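Chauffeured fleet: partition intercoms and rear door checks

29 August 2026

Operators running the older stretched sedans will have received the revised maintenance sheet from Brirker by now. Two items on it differ from the sheet issued in July, and both affect pre-departure checks.

The first is the partition intercom. On stretched vehicles the intercom usually shares a fused circuit with the rear cabin lighting, and a voltage drop on that circuit shows up as hum in the driver's speaker well before the lights dim. Kwaku Amoah tested the circuit with the engine idling and all rear loads switched on, including the bar lighting and the rear blower. His recommendation is to measure at the intercom terminals and at the fuse block, and to log both readings. A reading at the fuse block alone will miss a corroded splice in the extended section of the harness, where most of the joins are.

If hum persists with good voltage at both points, check the earth strap behind the partition trim. The fasteners there are short. Do not substitute longer ones, as the harness runs directly behind the panel.

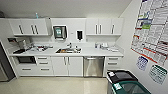
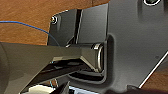
The second item is the rear door check. Stretched bodies flex more than the donor sedan, and the striker can drift out of alignment while the door still appears to close normally. The revised sheet asks for the door to be checked with the vehicle on level ground and again with one rear wheel on a 70 mm block. Any change in closing effort between the two positions should be written up, even if the latch engages fully both times. Weatherstrip wear at the upper rear corner is a useful early sign - look for a polished line in the rubber.

Striker adjustment is limited to 3 mm in any direction. Beyond that, the vehicle goes to the body shop at Ploklow for a frame measurement and stays off bookings until the report is back. Please do not shim the hinges as an interim measure.

Fuseini Adjei has asked that odometer readings be entered on every sheet, including for vehicles that have moved less than 100 km between checks. Airport standby cars are the usual gap in the records. Low distance does not mean low wear on these units, given the hours they spend idling with the rear air conditioning on and the doors being opened and closed.

Tyre pressures are unchanged. Use the figures on the coachbuilder's plate, not those on the original placard in the driver's door opening, which apply to the vehicle at its factory length and mass. Where the coachbuilder's plate is missing or cannot be read, send the chassis number to the Brirker workshop and hold the vehicle until the figures are confirmed.

Old sheets can be used up for sedans and people movers. Stretched vehicles need the new one.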